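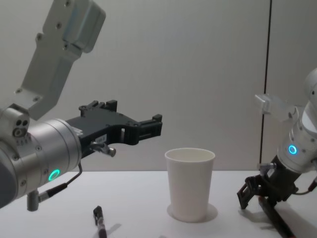
Mustonen White Paper Cups

Single-wall paper cups for coffee, tea, water and cold drinks. Plain white, no printing. Sold by the sleeve or by the case.

Sold by: Zalameck Supply
Brand: Mustonen
Color: White
Sizes: Small, Medium, Large
Cups per sleeve: 60
Availability: In stock at our main warehouse
Page updated: April 22, 2025

Overview

The Mustonen cup is our standard paper cup for offices, break rooms, church halls and small coffee counters. It is a single-wall cup with a thin inner lining, a rolled rim and a flat base. All three sizes are kept in stock year round.

We started carrying Mustonen after the Skumamex cup we used to sell was discontinued. The two are close in shape, and most customers who ordered Skumamex have moved over without changing anything else. The Mustonen wall is slightly heavier. The rim is a little narrower on the medium, so leftover Skumamex lids will fit the small and large but not the medium.

Choosing a size

Small is the water cooler and sample size. It holds a child's drink or a short coffee. It fits most wall-mounted pull dispensers.

Medium is the one most offices order. It takes a regular cup of coffee with room left for milk, and it fits under the spout of nearly all countertop brewers. If you are ordering for a mixed group and only want one size, order this one.

Large is for cold drinks, soup at lunch counters and people who want a big coffee. Check the clearance under your brewer before ordering. Some older pod machines need the drip tray taken out before a large cup will go under.

Hot drinks

These are single-wall cups. Coffee or tea poured straight from the brewer will make the outside too hot for some people to hold. For table service this is usually fine. For carrying, use a sleeve or a second cup. Kraft sleeves are listed under Accessories, and one sleeve size covers both the medium and the large.

If most of your drinks are served hot and taken out the door, look at the Trarkon double-wall cup instead. It costs more per cup and takes up more shelf space, but you won't be buying sleeves.

Cold drinks

The lining is on the inside only. With iced drinks, water from the air collects on the outside wall and the paper will soften over time. Expect a couple of hours of normal use. For longer events, or outdoors in humid weather, plan on handing out fresh cups.

Do not freeze filled cups. The base seam can open as the liquid expands.

Lids

Lids are sold separately and are not included in the case price.

Flat lid with straw slot: small, medium, large
Sip lid, white: medium, large
Sip lid, black: medium, large

Press the lid down on one side first and work around the rim with your thumb. A lid that has been pushed straight down in the middle often looks closed when one edge is still up.

Dispensers

Small cups work in gravity dispensers with adjustable fingers. Set the fingers so that a single cup comes away with a light pull. If two come out together, the setting is too loose, or the stack was squeezed during loading and the cups have wedged into each other. Take the stack out, separate it and reload.

Medium and large cups are best kept in an open rack or in their sleeve with the end cut off. Store them rim down on the counter if they will be sitting out for the day.

Storage

Keep unopened cases off the floor and away from steam, sinks and outside walls. Cups pick up odors, so do not store them next to cleaning products, coffee beans or scented trash bags. A case can be stacked on another case, but don't put anything heavier on top.

A standard case needs a shelf 26 inches wide. The large size comes in a taller box of the same width.

Once a sleeve is open, fold the plastic over the exposed end. Cups left open in a dry room for a few weeks are still usable but get dusty.

Microwave use

Not recommended. Short reheating may loosen the side seam, and the lining is not rated for it.

Disposal

Whether these cups can be recycled depends on where you are. Many local programs do not take lined paper cups. Ask your hauler. They are not sold as compostable, and we do not have a compostable version in this line.

Ordering

Sleeves ship in a padded carton. Cases ship in the maker's box with a label on the outside. Orders can mix sizes, and case pricing applies to full cases of one size only.

Orders placed before noon usually leave the warehouse the same day. For standing orders, choose a monthly or quarterly schedule at checkout. You can skip a shipment from your account page up to 2 business days before it goes out.

Prices on this line last changed in January. Existing standing orders were moved to the new price with their next shipment.

Returns

Unopened sleeves and cases can be sent back within 60 days of delivery. We can't take back opened sleeves. If a case arrives crushed, keep the box and contact us before using any of the cups. Crushed rims will not hold a lid, and we will replace the case.

Customer questions

Can I get these printed with a logo?
Not in this line. Printed cups are made to order and have a longer lead time. Write to Suqin Xie on the custom desk for a price.

Do the three sizes nest together?
No. Each size has its own taper.

Can I write on them?
Yes. Permanent marker works best. Ballpoint skips on the outer wall, and water-based marker will smear if the cup sweats.

Are samples available?
Yes, a few cups of each size with matching lids. You pay shipping. Add "Mustonen sample set" to your cart.

Reviews

1,097 customer reviews. Sign in to read them all or to leave your own.

Related items

Trarkon double-wall cup, white
Kraft cup sleeves
Sip lids, white or black
Wall-mounted cup dispenser, small
Wooden stir sticks, boxed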